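Robotics club wraps up its fall season

December 22, 2019

The last build session before the break ran well past closing time, and what a session it was!
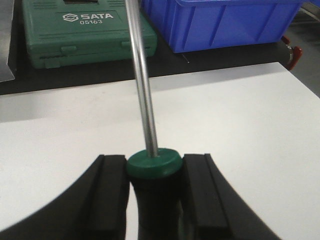
If you've been following along since the start of the school year, you know the big goal for the Prombridge Robotics Club was picking up hand tools. It sounds like a small thing. Ask any of our students and they'll tell you (at length, with hand gestures) how much is packed into it. A screwdriver is long and thin, it's heavier at one end than the other, and it loves to swing around the moment you grab it in the wrong place. Back when the club picked this challenge, most of us figured it would be done in a couple of weeks and we'd move on to the fun stuff. Well, this became the fun stuff.

The students named their arm Ngau, after a very long vote, and the name has stuck so well that people now say hello to it when they come in. Ngau has two rubbery black fingers and a small camera down at the wrist, looking out past the fingertips, so the team gets to see every grab from the arm's point of view. That camera has changed the way everybody works. In the early weeks the students would stand around the table and argue over whether the fingers were centered. Now they pull up the wrist view, and the argument is over in a few seconds – or it moves on to something more interesting, like how hard to squeeze.

And oh, did we talk about squeezing. Too light and the tool tips over. Too hard and the motor complains, and then the whole thing stops until somebody resets it. The grip team tried one setting after another through most of December and wrote every single try down in the log. As of this newsletter the log stands at 1,324 attempts. That's page after page of dates, settings, results and little notes in the margin, some of them pretty funny. One of our favorites just says "so close!!!" and has been underlined so many times that the pen went through the paper.

The software team deserves a big cheer too. They threw out their first program completely in the second month, which took some nerve, and started over with a much simpler one that moves in short steps: come down, check, close a bit, check again, close the rest of the way, lift. It's slower than the old program. It's also a whole lot easier to fix, and our newest members can read it and understand what it's doing, so more people get to work on it. On one recent evening we had two seventh graders explaining the lift step to a pair of seniors. We loved that.

We went to our first meet of the season at Brustthorpe earlier this month, with 13 teams on the floor and a very loud gym. Each team got a table and a set of tasks to run in front of the judges, and we drew an early slot, so there wasn't a lot of time to get nervous. Ngau placed sixth in the tool handling event. For a club that had never entered it before, we are thrilled with sixth! The judges liked the logbook and asked to borrow it during lunch. They also gave us good advice on lighting. Gym lights are nothing like the lights in our room, and shiny metal can look very different from one place to the next. We have already started running our practice with the lights up, down and halfway.

The other great thing about Brustthorpe was meeting the team from Hulell. They do almost everything differently from us. Their fingers are longer, their arm comes in from the side, and they plan the whole move ahead of time before anything starts. Our students spent the entire lunch hour at their table trading ideas, and the two clubs are now planning a joint practice day after the break. We'll host. Please tell us if you can help with snacks, because last time we guessed low and the pizza was gone before the second half of the group had washed their hands.

On the money side, the fall bake sale brought in $400, and the students voted to spend $200 of it on new finger pads and spare parts. The pads wear down quicker than we expected with all that practice. The rest is going toward the entry fee and the bus for the spring meet.

So what's next? Handing a tool over is at the top of the list. Picking up a screwdriver and setting it back down is one thing, and passing it to a person who is standing there waiting with an open hand is another – the arm has to know when to let go. The software team has two ideas for this and can't agree on which is better, so they're going to build both and let them compete. The grip team wants to add pliers and a tape measure. A few of the younger students would like Ngau to wave at visitors, and we have promised them one full session for it.

New members are welcome in January, in any grade from seven up. You don't need to know how to code and you don't need to own any tools. Come by the workshop after school, put on a pair of safety glasses from the rack by the door, and somebody will find you a spot at the table. Families who want to watch are welcome too. Returning members, please bring your signed forms to the first session back, and if you took a logbook home to type up over the break, please bring that as well!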